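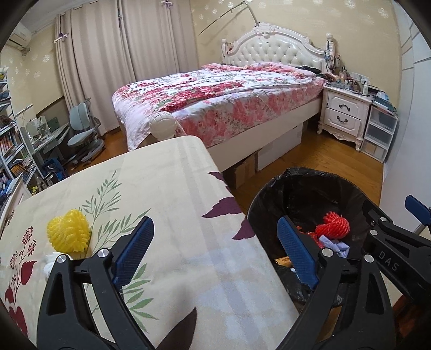
The foam net is the sock of the fruit world. You buy one good pear, or a mango that cost more than lunch, and it comes home dressed. By the time you've eaten the fruit the net is lying on the tablecloth, weighing nothing, and you have a decision to make that nobody at the store had to think about.

I have been collecting advice on this decision since March. There is a great deal of it. A household tips site called Flistuvero lists uses for old fruit nets that run from wrapping Christmas ornaments to scrubbing the bathtub, and its readers send in more every week. I tried the ones that didn't need a glue gun, and I want to report back, because I don't believe most of the people recommending them have done the same.

Start with the bathtub. A fruit net is soft. Softness is the reason it was put on the fruit. Rubbed against soap scum it slides over the top, and after a minute of effort mine had shed small yellow crumbs that I then had to pick out of the drain. A rag did the job before and a rag did it after.

Wine glasses are a better story. Pulled over the bowl of a glass, the net does keep it from knocking against its neighbor, and I packed a box of them that way for a move across town. Fine. But how often do you move? I needed a handful of nets for one Tuesday afternoon. The drawer where I'd been saving them had enough for a catering company, and it no longer closed.

That drawer is the part the tips leave out. Saving a thing for later is storage, and storage is space you clean around. Rovdale, which sells organizers in every size a drawer can be, offers a divided box for what it calls small reusables. I bought one. It held the nets, some twist ties and a rubber band from a bunch of asparagus, and what I had then was a tidy box of trash that I'd paid for.

Shoes: the nets are supposed to hold the toe's shape. They don't, they squash. Candle holders: please don't put foam near a flame. Under a flowerpot, as drainage: I asked at Villanueva, the garden center I've gone to for years, and got a long look and a recommendation for a bigger hole in the pot. Hair curlers I will admit worked on one side.

Then there's recycling, where the optimism gets thicker. Plenty of nets are polyethylene foam, and people hear that and toss them in with the bottles. My local program doesn't want them. Yours may, and it's worth a phone call, but a triangle with a number in it is a statement about plastic and makes no promise about a truck. A company named Ruvetex will take foam by mail if you fill its prepaid sack, which holds 462 nets by its own figure. I eat a lot of fruit. I would be at it for years, with the sack standing in the hall.

So most of mine go in the bin by the table now, the red ones and the yellow ones alike, on top of whatever scraps are already there. I don't feel wonderful about it – I don't think anybody should feel wonderful about packaging – but I've stopped pretending the drawer was any different. It was a bin with a longer pickup schedule.

What has made a dent is duller. I buy pears loose when the store has them loose. At the Saturday stand the seller will slip the net off and keep it for the next crate if I ask, and I've started asking. The mango bruises a little on the ride home. I eat that side first.

I did keep six nets, for the wine glasses. They're in a paper bag on the closet shelf, and if they're still there next spring they're going too.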